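From: Johanna Zürcher
To: sutter-users
Date: 2020-12-27
Subject: Re: [sutter-users] hallway humidity readings drift after Pallis update

Wendelin Haslinger wrote:
> After the Pallis update my hallway sensor reads 5 points higher
> than the one in the bedroom. Before that they agreed to within 2.
> Is it the new offset table, or do I need to recalibrate?

The offset table did not change for indoor probes. Check the averaging window first. The update resets it to 14 minutes, and short windows follow every opening of the front door.

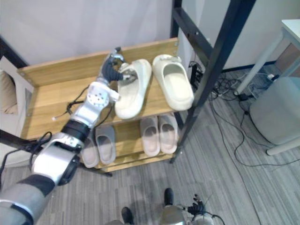
Set the window back to 17 in the config file and restart the logger. The web form accepts the value but does not write it to disk. Burgi Hollenstein filed that bug and it is still open.

If the gap remains, put both probes in one closed box with a salt reference overnight and compare. Mounting height matters too. Air close to the floor is cooler, so relative humidity reads higher there for the same moisture content.

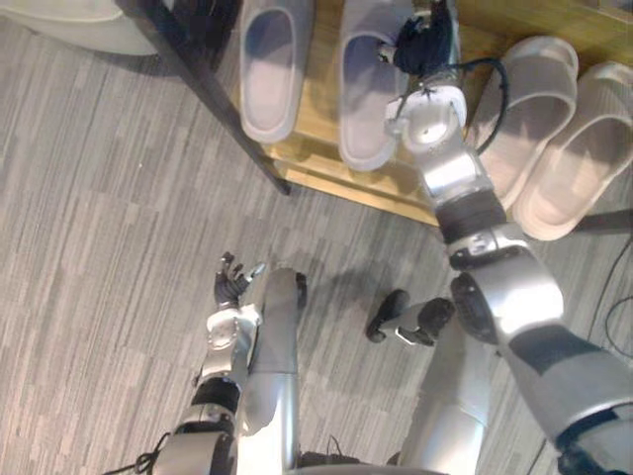
Low shelf with slippers, striped carpet.

Keep the probe off the wall and away from textiles. Felt and carpet take up moisture and give it back slowly, which smears the curve.
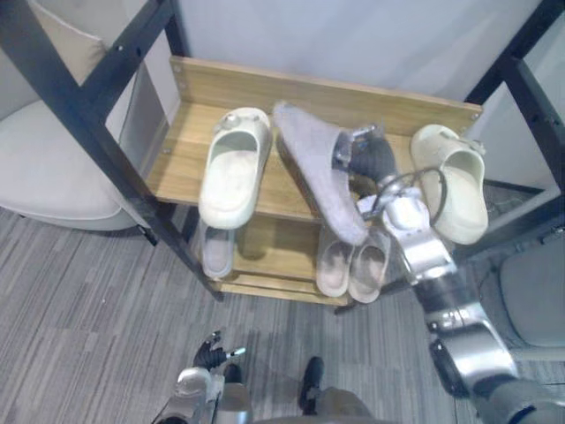

Please send the raw log, not the Griria export. The export rounds to whole points, and with a gap this small the rounding hides most of the shape.

Johanna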